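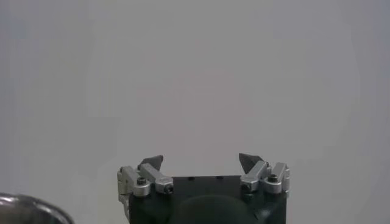
# Kistdale Electric Steamer Pot

A small tabletop steamer for buns, dumplings, vegetables and eggs. It has a cream-colored base with a steel basket on top and a round glass lid, and it plugs into an ordinary wall outlet. The basket lifts out for washing.

## What you get

- Steamer base with power cord
- Stainless steel basket with a perforated bottom
- Glass lid with a metal rim and a cream handle
- Measuring cup and instruction sheet

Power is 900 watts. The cup holds 200 ml and is marked at 50 ml steps. Gift wrap is not available on this item.

## Steaming buns

Fill the base to the line, set the basket in place and put the lid on. Wait until steam comes out steadily before adding the buns. Leave a finger's width between them, as the dough swells. Frozen buns go straight in and need a few more minutes than fresh ones.

Turn the steamer off and let it stand for a minute before you lift the lid. Tilt the lid away from you. Have a wide plate ready next to the pot so the buns don't have to travel far, and set them down with space between them — they stick together while they're hot.

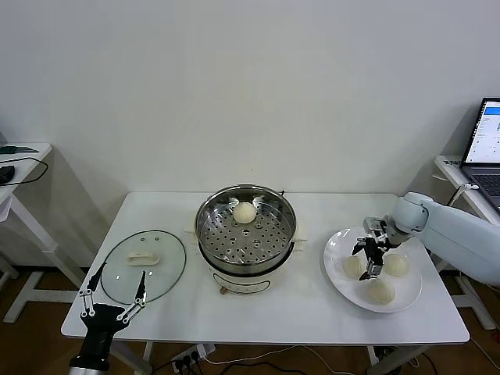 Use tongs with flat ends if you have them. Pointed tongs leave dents in soft dough. A square of parchment under each bun makes it easier to lift, but don't line the whole basket or the steam can't get through the holes.

## Cleaning

Unplug the pot and let it cool. The basket and lid can go in the dishwasher. Wipe the base with a damp cloth and never put it under the tap. If white scale builds up inside, pour in equal parts vinegar and water, leave it for 40 minutes, then empty and rinse with a cup of clean water.

## Customer notes

"We make buns on weekends and I used to do them on the stove. This takes up less room. The cord could be longer." — Rocío Cárdenas

"Good basket. I line up the handles before putting it in the cupboard, otherwise it won't fit on my shelf." — Huia Cartwright

## Parts and returns

Spare lids and baskets are sold separately through Kenness. Lids are back in stock in September. Unused steamers can be returned in the original box within 50 days. For a damaged lid, send a photo and your order number to Welington Vieira at the Kenness parts desk.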